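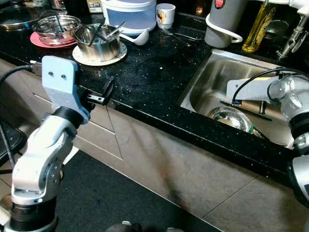
*Two arms at the sink in the Bolden staff kitchen, with one gripper reaching into the basin.*

The pitch was simple enough. Skirkent, which runs catering for mid-size offices, would put a two-armed robot in its kitchen at Bolden, and the robot would take over the washing up. The people who used to do it would be "freed for guest-facing work." That phrase appears four times in the slides the company handed me, and I asked three of the kitchen staff what it meant. One laughed. Another said it meant carrying trays.

The machine comes from Kahsay, a supplier that calls it Sevari and prefers not to give a price. It arrived in March. Before then, the kitchen had 4 people on the lunch shift and one of them washed. The job was wet, dull and hard on the hands, and I met no one who claimed to love it. But the dishwasher also knew which pot was needed next and could leave the sink to stir something.

Sevari has no such feel for the room. Staff have learned to set things out where it can reach them, with handles turned a certain way and bowls kept apart. A cook told me she spends about 10 minutes before each shift arranging the counter. Skirkent's report doesn't count those minutes as labor. It lists them under "readiness."

The same report says the robot handled 31 items on its best day. I asked how many of those were washed again by hand and was told that the figure wasn't tracked. The cooks say they check everything that comes out of the sink, grease especially, and they would be foolish not to. An inspector is going to write up the kitchen, whoever held the sponge.

Nobody at Bolden has lost a job, and the company repeats this often. Hours are another matter. The fourth lunch position is now a shared one, split with a second site across town, and the woman who holds it spends part of her day on a bus – unpaid, for now.

Skirkent's managers say the robot will improve, and perhaps it will. They plan to put a second unit in a larger kitchen before they have finished reviewing the first. The cooks have asked for one thing in the meantime, a deeper sink. They are still waiting for an answer.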